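Ticket 187: Returns picking cell, bin 2. Arm stops over the bin and waits for a person
Queue: Shop floor automation
Site: Grolico returns hall, Jemal building
Raised by: late shift, returns bench
Assigned to: Maja Malinowski
Priority: was High, then Low, then High again after somebody's manager walked past
Status: Open, with workaround

Reported problem

The arm goes down into the front bin, closes the gripper, comes up with nothing, goes down again, and after the eighth go it parks itself and lights up the help lamp. One of us then walks over, moves an item a few inches with a stick, and presses Resume. Then it works. This is now most of the job. The old job was picking things out of bins, which at least had an end to it.

Please fix, or else put a chair next to the Resume button.

First reply, Maja Malinowski

Thanks for the clear report. I have noted the chair.

The limit of 8 attempts is a setting and I could raise it, but all you would get is a longer wait before the lamp. Leaving it alone for now. Could whoever is on shift write down what is in the bin when it gives up? "Stuff" was the entry on the last three sheets and I have taken it as far as it will go.

Reply, returns bench

Soft things and shiny things. Cloth is the worst. If there is cloth on top of something hard, it goes for the hard thing, gets a bit of the cloth, changes its mind and drops both.

We also want it written down that the pick count on the wall screen includes the ones we did by hand. It says 1,804 for the week. The arm is getting the credit for our stick.

Reply, Maja Malinowski

Checked the counter and you are right. The Prodix screen counts an item when it passes the outlet sensor and has no opinion on how it got there. I have asked for two separate totals. Until that is done, please nobody quote the wall screen in a meeting, and if you are in a meeting where it is being quoted, feel free to forward this ticket.

On the stick: which stick?

Reply, returns bench

The broom handle. It's a good one, we'd like to keep it.

Reply, Maja Malinowski

You may not keep it. Nothing goes over the bin edge while the cell is live, and that includes broom handles of good character. Press Hold first, wait for the lamp to go steady, then move the item. I know this adds time. Log it against this ticket and not against your own rate. I have had that agreed with the shift lead in writing, and it is attached to the parent ticket for anyone who is told otherwise.

Site visit, notes by Maja Malinowski

Spent the morning at the cell. Did the boring things first. Emergency stop chain fine. Air supply fine. Gripper opens and closes as it should when told to from the pendant, so this is not a dead gripper, which was the theory on the early shift. The late shift's theory was that it is sulking, and I could not rule that out with the tools I had.

Then I put together a mixed load of the sort you have been describing and went through it slowly. The Rodus picking software scores each item by how confident it is about the edges. Crumpled fabric gives it plenty of edges and none of them mean anything. The glossy grey part is bad in a different way: it throws light back, so the depth reading has holes in it, and the software fills those in with optimism. 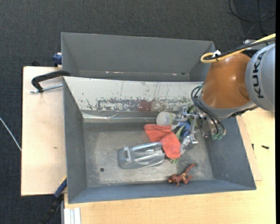 This page was last changed on Sunday, June 2, 2024, by M. Malinowski

With the red cloth running right through the pile and the KUKA coming down over the right half of the bin, there is not much room to be choosy. The leafy green piece standing up between the cloth and the blue item scored well every time, being pointed and easy to see, and so the arm kept wanting to start in the thick of it. The little reddish-brown figure near the front wall, off to one side with its limbs out, is what any of you would have taken first. It was ranked near the bottom.

I also don't love the bin itself. The sloping panel at the back has lost a lot of its paint, and there is a creased shiny strip along the foot of it that catches the light. Shiny things in the bin are one problem, but a bin that is shiny on its own account is one I can do something about.

Changes made

Ranking now favours items that stand clear of others. Cloth is left until last unless it is the only thing there.

Exposure on the bin camera turned down a step. It was set during the install, when the lamps over the cell had not been fitted.

Attempt limit cut from eight to two on any single item. After that it moves on to another item and comes back later, the way a person would.

Not yet done

Repaint the back panel in matt and replace the strip. Parts request is in.

Separate totals on the wall screen. Prodix have acknowledged the request, and have asked me to rate how well they acknowledged it.

Decide who does the Hold and Resume work and what it is called. At present it appears on nobody's job sheet, and the people doing it are down as "monitoring". If you are called over several times an hour to sort out a bin, you are working the cell, and it should say so. Raised with the shift lead. Somebody suggested "robot support associate" and I have asked them to have another think.

Reply, returns bench

Better since the change. It leaves the cloth alone now and we get a heap of cloth at the end, which we do by hand, with Hold on, before you ask. Fewer walks over to the lamp. Two of the early shift have gone back to grading, and they say they prefer it.

The new problem is that when only cloth is left it picks up one corner and lifts it very high and stays there. Is that on purpose?

Reply, Maja Malinowski

No. Opening that as a separate ticket and linking it to this one. Please keep pressing Hold, and please send me the broom handle.

Reply, returns bench

The chair has arrived. Thank you. We are leaving this ticket open until the paint is done.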